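The Good Towel

My aunt Pirjo Tuominen sold night cream out of the trunk of a Buick for 19 years, and when her knees quit she gave me the route. I say route like it was milk. It was a spiral notebook with names in it, and next to each name what they used and what they thought they used. Mrs. Kuusisto, Huttunen No. 3, thinks it's the expensive one. Do not correct.

I was between things. I'd been between things since March, and I had fine skin, which Pirjo said was half the job. The other half was carrying a towel. You lay the towel on the person's kitchen table before you set a single jar down, and it has to be a good one, because they're going to look at the towel before they look at you.

So I bought a towel! Cream colored, thick as a pancake, way more than I could afford. I practiced on my roommate Joonas, who let me do his whole forehead while he ate cereal and said it felt like being buttered.

My first house was Tyyne Kuusisto's, up at the top of Briltthorpe, where the road gives out and it's just mailboxes. She opened the door before I knocked. She was tiny and she had on a man's cardigan, and her face (I'm not selling you anything here, I swear) was the softest looking face I've ever seen on a living adult.

"You're not Pirjo," she said.

I said I was the niece. She let that sit a while and then she let me in. 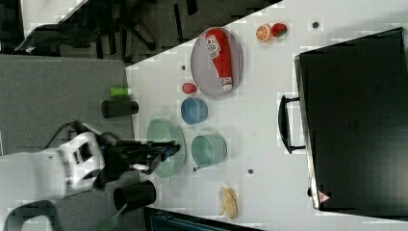

Now, the thing about Huttunen No. 3 is that they'd stopped making it. Pirjo knew this. Pirjo had a closet with the last of it, and when the closet ran down she'd started filling the old jars with Kitura, the drugstore kind, which smells like a clean baby and costs what a sandwich costs. I found this out in the car, from the notebook, in pencil, about a minute before I went in. So I'm standing in that kitchen with my good towel and my jar of lies, and I look down to see where to put it, and I start thinking about my own table at home when I was little, all toy food and bowls, a red bottle lying on its side in an oval tray with a silver rim, and me running a restaurant with one customer. The customer was always Pirjo. She'd eat a plastic egg and tell me it needed salt. She never once broke and said it was plastic.

I put the towel down. I put the jar on it. Mrs. Kuusisto unscrewed the lid and smelled it for a long time.

"How is she?" she said.

"Her knees are bad. She's watching a lot of figure skating."

"She shouldn't sit with them bent."

"I'll tell her."

She took some on one finger and did her cheeks, going up, always up, the way Pirjo taught me and I guess the way Pirjo taught her. Then she did the backs of her hands with what was left over. The kitchen smelled like a clean baby.

"It's been this one for a while now," she said.

I said, "This one?"

"The Kitura. My daughter-in-law uses it on the kids." She screwed the lid back on. "Pirjo's so proud of the jars. I didn't want to say anything."

I honestly couldn't tell you what my face did. I had a whole speech ready about the new batch and how it might feel a little lighter going on, and it just sort of slid off me onto the floor. She got up and found her purse and paid me the old price, the Huttunen price, in bills she'd already folded. I tried to give some back. She looked at me like I'd spit.

"Coffee?" she said.

We had coffee. She asked what I used and I said soap, and she put her cup down and made me come over by the window where the light was. She held my chin. Her fingers were still greasy. She turned my head one way and then the other and made a noise in her throat.

"Sit," she said, and reached for the jar.

When I got back in the car I wrote it in the notebook, under Pirjo's pencil. Kuusisto, knows. Then I thought about Pirjo reading it, because she'd ask to see the book, she'd want it back every Sunday like homework. So I turned the pencil over and rubbed it out, and I put, Kuusisto, one jar, says hello, straighten your legs.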